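Jullis Back to School Pack Program
Progress report to the Vestergaard Fund, second instalment
2025-11-11

Quick one this time, full acquittal to follow with the receipts. Sorry its a few days over.

Where we're at: 69 families signed up, up from 63 in July. Most of the new ones came through the school office at Brarkel, which we didn't expect. They put our flyer in with the canteen notices and the phone started ringing. Four schools on the list now. Orano Primary still to confirm, have chased twice.

Money. Spent so far is shoes, hats, lunch boxes and the first lot of stationery. Freight was dearer than the quote - the $1,000 we'd set aside is gone and there's one more delivery to pay for. We'd like to move a bit across from printing, which is well under. Can you let us know if that needs a formal variation or if an email will do? 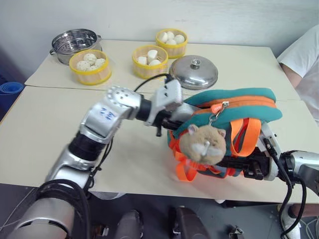 Bag sizing has been the biggest headache. The prep and kindy kids can't manage the full size ones, they drag at the back and the straps slip off, so we've split the order into small and standard. Small bags need a zip that little hands can find without help. The teal one with the orange zip is the sort of size we mean for preps, and a pull that stands out in a different colour is now on our list for the supplier. Older kids have mostly asked for black. Fair enough. Standard bags are on back order, supplier says early December, and we've asked for that in writing.

Shoes - going ok. Measuring day at the Jullis hall ran over by two hours and we ran out of size 13s. Vouchers for anyone who missed out. Will do two shorter sessions next year, one of them after work hours becuase several parents couldn't get there.

Not done yet: library bags (fabric is here, sewing isn't), the name labels, and the parent survey. Survey will go out with the packs.

Risks: late bags, as above. Storage too, the hall wants its back room cleared before Christmas and we've nowhere dry to put the boxes yet. Asking at the Brarkel depot.

Next report end of January, after handout. Please send the new acquittal form if it's changed again.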